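木の机

木の机(きのつくえ)は、天板のおもな部分に木、または木を原料とする板を用いた机の総称である。読み書き、工作、裁縫、食事の支度、帳簿つけ、子どもの宿題と、人が座って手を動かすほとんどあらゆる場面に顔を出す家具であり、身近すぎてわざわざ調べる人も少ないのだが、いざ一台選ぼうとすると、材も仕上げも寸法も思いのほか幅が広く、店先で途方に暮れることもある。本項では、とくに住まいや仕事場で好まれる明るい色の木の机を中心に、つくり、色と木目、歴史、使い方、手入れについて述べる。

目次
1 名称
2 構造
3 天板の材料
4 色と木目
5 仕上げ
6 歴史
7 用途と配置
8 手入れ
9 関連項目

名称

「つくえ」という語はたいへん古く、もとは食べ物や供え物をのせる台を指したとする説がよく知られている。のちに書物や筆記具をのせる台の意味が強まり、食事のための台は「膳」や「食卓」と呼び分けられるようになった。もっとも、暮らしのなかでの呼び分けはかなりおおらかで、台所の食卓を宿題の時間だけ「机」と呼ぶ家もあれば、作業場の大きな台を「机」と呼んで少しも困らない職場もある。家具店では、引き出しのつくものをデスク、四本の脚に板をのせただけのものをテーブルと表示する例が多いが、これも厳密な決まりではない。

床に座って使う低いものは文机(ふづくえ)、または座机と呼ばれる。椅子を合わせる高いものと区別する必要があるときには、後者を立ち机と書いた古い例もあるものの、今日その名で呼ぶと、立ったまま使う背の高い机と取り違えられるおそれがある。

構造

木の机は、大きく見れば天板と、それを支える脚部とからなる。天板のすぐ下をぐるりと囲む横木を幕板といい、脚と脚とをつないで揺れを抑える役目をもつ。さらに下のほうで脚どうしを結ぶ横木は貫(ぬき)と呼ばれ、足先を休めるのにちょうどよいので、長く使われた机では貫の上側だけが丸くすり減っていることがある。こうした減り方は古道具の好きな人にはむしろ喜ばれる。

天板と脚部のつなぎ方は、無垢の板を使う場合にはとりわけ大切になる。木は湿気の多い季節にふくらみ、乾いた季節に縮むもので、その動きは木目と直角の方向に大きい。天板を幕板にがっちりと固めてしまうと、行き場を失った板が割れたり反ったりするため、職人は昔から「駒止め」という小さな木片や、長穴をあけた金具を用いて、板が少しだけ動ける余地を残してきた。裏をのぞいて駒が並んでいるのを見つけると、つくった人の気配りにふれたようで、なんとなくうれしくなるものである。

脚は木製とは限らない。鉄やアルミニウムの脚に木の天板をのせた机は、軽さと丈夫さを両立しやすく、天板だけを取り替えることもできるので、事務所や学校の工作室で広く使われている。高さを変えられる脚と組み合わせたものもある。

天板の材料

天板に使われる材料は、一枚板、はぎ板、合板、化粧板などに分けられる。

一枚板は、一本の丸太から切り出した幅の広い板をそのまま用いるもので、木目が途切れずに流れる美しさがある。そのかわり十分に太い木が必要で、乾燥にも長い時間がかかる。

はぎ板は、幅の狭い板を横に並べて接着したものをいう。板ごとに木目の表情が少しずつ違うので、よく見るとつなぎ目がわかる。木表と木裏をどう並べるか、色の濃い板をどこに置くかはつくり手の腕の見せどころで、組み立てる前に床に板を広げ、並べ替えてはまた眺める作業に半日を費やす工房もある。短い板を縦方向にも継いだものは集成材と呼ばれ、反りが出にくく、値段も手ごろである。

合板は、薄くむいた板を木目の向きが交わるように重ねたもので、寸法の狂いが少ない。切り口に見える縞模様をそのまま意匠として生かした机もあり、明るい部屋によくなじむ。

化粧板は、木の粉や繊維を固めた芯材に、薄い木の板や、木目を印刷した紙や樹脂を貼ったものである。天然の木を薄く切って貼ったもの(突板)は、表面だけを見れば無垢の板とほとんど変わらない。印刷のものも近年は出来がよく、写真や少し離れた場所から眺めただけでは材料を言い当てられないことが多い。確かめるには、小口と呼ばれる縁の部分を見るのがよい。無垢の板なら表の木目が小口へと自然に回り込むが、貼ったものではそこで模様が切り替わる。

色と木目

机に使われる木の色は、白に近い淡い黄色から、黒に近い濃い褐色まで幅がある。淡い色のものにはカエデ、カバ、トネリコ、ブナ、ヒノキ、マツなどがあり、中間にはナラやサクラ、濃いほうにはクルミやシタンなどが位置する。ただし同じ樹種でも産地や部位によって色は異なり、さらに着色や塗装が加わるので、色だけで樹種を決めることはできない。

明るい黄褐色の天板は、部屋の光をやわらかく返し、紙の白さともけんかをしない。濃い色の天板に白い紙を置くと明暗の差が大きく、長く書きものをすると目が疲れるという人もいるため、学習机には淡い色がよく選ばれてきた。また、原色の文具や道具を置いても色がはっきり見分けられ、細かな部品を広げる作業にも都合がよい。反面、インクや濃いお茶のしみは目立ちやすい。

木目には、まっすぐな線が平行に並ぶ柾目と、山形や波形の模様が現れる板目とがある。木目の強さもさまざまで、ナラやトネリコのようにくっきりしたものがある一方、カエデやカバのように、近づいてようやく気づくほどの淡いものもある。淡い木目は主張が少ないぶん、ものを置いたときに天板が背景としておとなしく控えてくれるので、手芸や模型づくりを楽しむ人のあいだで好まれている。

木の色は時とともに変わる。淡い色の木の多くは日光を受けて少しずつ黄みや飴色を帯び、反対にクルミなどは明るくなっていく。置きっぱなしの卓上敷きを何年ぶりかに動かすと、その形がくっきり残っていて驚かされるが、しばらく光に当てておけば境目はだんだんやわらいでいく。

仕上げ

木の机の仕上げには、油を染み込ませるオイル仕上げ、ろうを塗るワックス仕上げ、樹脂の膜で覆うウレタン塗装などがある。オイル仕上げは木の手ざわりが残り、傷がついても自分で直しやすいかわりに、水の輪じみができやすい。ウレタン塗装は水や汚れに強く、ふだんの手入れは布で拭くだけですむが、膜が深く傷つくと部分的な補修がむずかしい。艶の程度も選ぶことができ、窓や灯りの映り込みを避けたい机には艶消しが向く。

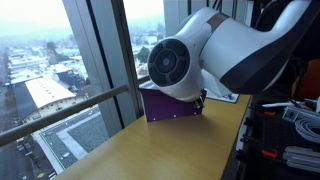 明るい黄褐色の木の机。木目は淡い。

歴史

日本では、古くから経机や文机のような低い机が寺院や貴族の住まいで使われ、近世には寺子屋の天神机が子どもたちの手習いを支えた。椅子とともに使う高い机が広まるのは近代に入ってからで、役所や学校が先に取り入れ、住まいへはゆっくりと入っていった。

明るい色の木を生かした簡素な机は、家具工房Winwoodの型録にその典型を見ることができる。同工房の机は全体で242種を数え、そのうち97種が着色をしない淡色仕上げである。港町Surnarの工房Andradeは、はぎ板の天板に細い脚を合わせた軽い机で親しまれ、引っ越しの多い若い世帯に長く支持された。

用途と配置

書きものの机は、利き手の反対側から光が入るように窓辺に置くとよいと昔からいわれる。右手で書く人なら左側に窓がくる形で、手の影が紙に落ちにくい。作業用の机では、四方から手を伸ばせるように部屋の中央寄りに据えることもある。

重い道具を据えつける机では、天板の厚さと脚の位置に気を配りたい。Winwoodの作業机には、天板の厚さを40ミリメートルとし、脚を外側へ寄せて、締め具をかける余地を縁に200ミリメートルとったものがある。重さが一点に集まるときは当て板や取り付け板をはさみ、力を広い面に分けると、へこみを防ぎやすい。締め具の口金にも薄い端材やコルクをあてがっておけば、あとで外したときに丸い跡を見つけてがっかりせずにすむ。

配線の多い机では、天板に穴をあけるか、奥の縁に沿って溝や受け皿を設け、線をまとめて下へ逃がす方法がとられる。無垢の板に穴をあける場合は、小口に近い場所を避ける。

手入れ

ふだんは、乾いたやわらかい布で木目に沿って拭く。手あかが気になるときは、固く絞った布で拭いたのち、すぐに乾拭きをする。熱い鍋や湯のみをじかに置くと、塗膜が白く曇ることがあるため、鍋敷きや茶托を用いる。

オイル仕上げの小さなへこみは、湿らせた布をのせ、上から低い温度のアイロンを短くあてると、木の繊維がふくらんで戻る場合がある。浅い傷であれば、細かい紙やすりで木目に沿って軽くなで、粉を払ってから油を塗り重ねる。油を拭いた布は熱をもって自然に火がつく危険があるので、水に浸してから捨てなければならない。塗膜のある机や突板の机では、やすりをかける前に目立たない場所で試すか、つくり手に相談するのが無難である。

家具の手入れ用品を扱うProvelでは、淡色の木に向けて、黄みを抑えた無着色のワックスを用意している。塗る量はほんの少しで足り、厚く塗るとべたついてほこりを呼ぶ。

関連項目

文机
食卓
作業台
集成材
突板
木工塗装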